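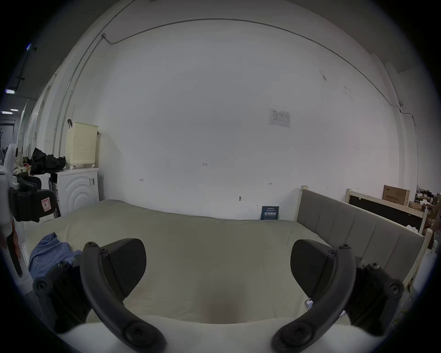

Section 2: Setting up the Kasura rower at home

Read the whole section first. Takes one evening if the box is all there. Check the parts list on the back of the lid before you throw any cardboard out.

Tools: the hex key in the bag, a Phillips screwdriver (not supplied), an old towel. A second person for step 3. Really.

Before you start

1. Pick the spot. Flat floor, clear space behind the seat rail, room to get on and off at the side. Carpet is fine, thick rugs are not.

2. Open the box flat on the floor, label side up. Lift out the front frame last, it's the heavy bit.

CAUTION: Keep fingers out of the hinge until the rail is locked. It closes faster than you think.

Putting it together

3. Stand the front frame on its feet. One person holds, the other slides the rear leg into the slot and starts both bolts by hand. Don't tighten yet.

4. Hook the seat rail onto the front frame. Listen for the click. No click, lift it off and try again. If it still won't seat, look for the plastic shipping wedge, it's grey and easy to miss.

5. Roll the seat on from the back end. Logo faces the flywheel. End stop goes on after the seat, not before (we get a lot of calls on this one).

6. Now tighten everything. Hex key, firm, not gorilla.
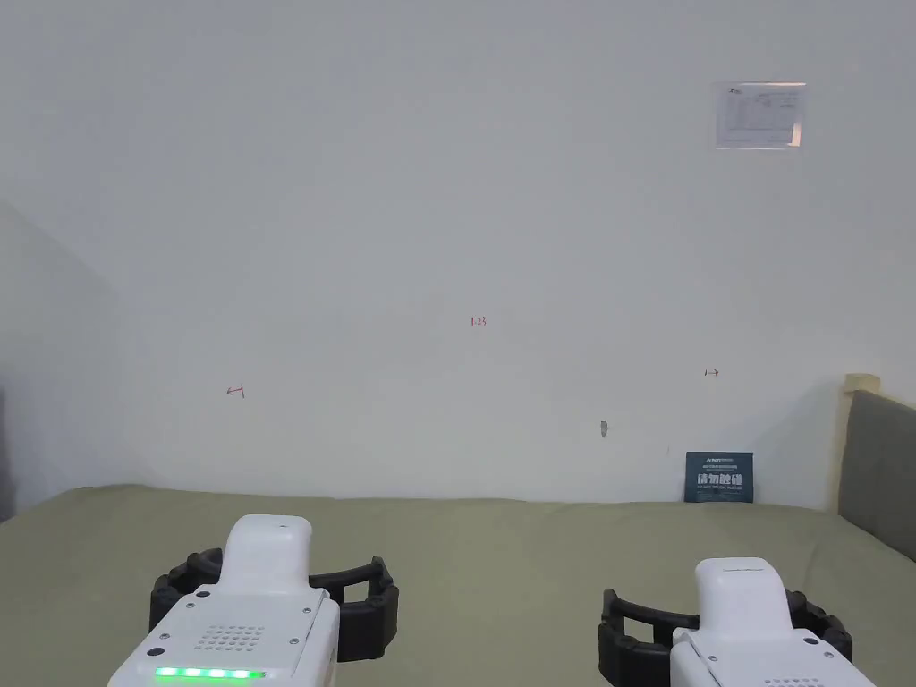
7. Fit the foot plates. Left and right are stamped on the underside. Strap buckles to the outside. Set the heel cup so the strap crosses the widest part of your foot, then do the same number on the other side.

8. Wipe the rail with a dry cloth. No oil, no silicone spray, no furniture polish.

Note: Older Kasura rowers came with a separate chain oil bottle. If yours has a strap instead of a chain, bin the oil or give it to someone with a bike.

Monitor

9. Batteries go in the back of the monitor, flat end to the spring. Press and hold the centre button for 5 seconds. Screen shows all segments then goes to the weight prompt.

10. Enter your weight in kilograms. Wrong weight = wrong calories, everything else still reads OK.

11. Plug in the sensor lead. Push till the collar is flush. If the metres don't count when you pull the handle, its nearly always this lead.

12. Pairing with the Trandari app is optional. Bluetooth on, app open, hold the left button until the icon blinks. One phone at a time. If somone else in the house paired first, they have to close the app on their phone.
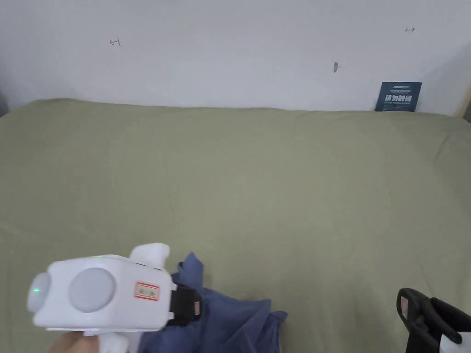
First row

13. Damper lever to the middle. Row easy for 5 minutes and stop. Check every bolt from step 6 again. They settle.

14. Row another 12 minutes at any pace you like. Listen. A soft whoosh is air, normal. Clicking under the seat means a roller isn't sitting on the rail, go back to step 5. Scraping from the front, stop and call us.

15. Shut the damper right down, pull slowly, let the handle go back under control. Handle should park in the rest by itself. If it hangs short, see Section 4, Return Cord.

CAUTION: Never let go of the handle mid stroke. Cracks the monitor arm and thats not covered.

Folding and moving

16. Seat all the way forward. Pull the pin, lift the rail till it locks upright. Push down once to test the lock.

17. Tip onto the front wheels and roll. Not down stairs. Two people for stairs, rail taken off.

Note: Don't leave it folded in an unheated garage over winter. February is when the return cords go, every year, same story. Verandahs are no better.

Looking after it

Wipe the rail and seat rollers once a week. Bolts once a month. Foot straps get replaced when the edges fray. Strap set and rollers are both stocked by Shearer, ask for the Kasura kit, the Flanard one looks identical but the rollers are too narrow.

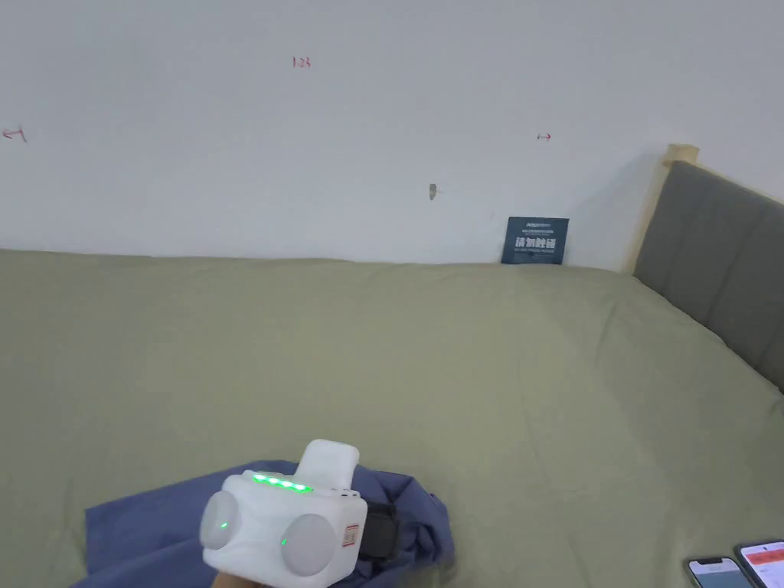 Green indicator lights on, dark blue cloth underneath.

Limits

Max user weight is on the sticker under the rail. Home use only. Club and hotel gyms need the commercial frame and have thier own manual.

First full check at 200 hours on the monitor. To see total hours: hold left and right together with the rower stopped.

Missing parts: quote the code on the lid label and email Marlene Toledo in spares. Anything to do with the app goes to Niilo Rissanen. Phones are answered till 5, mornings are quicker.

Section 3 covers the preset workouts.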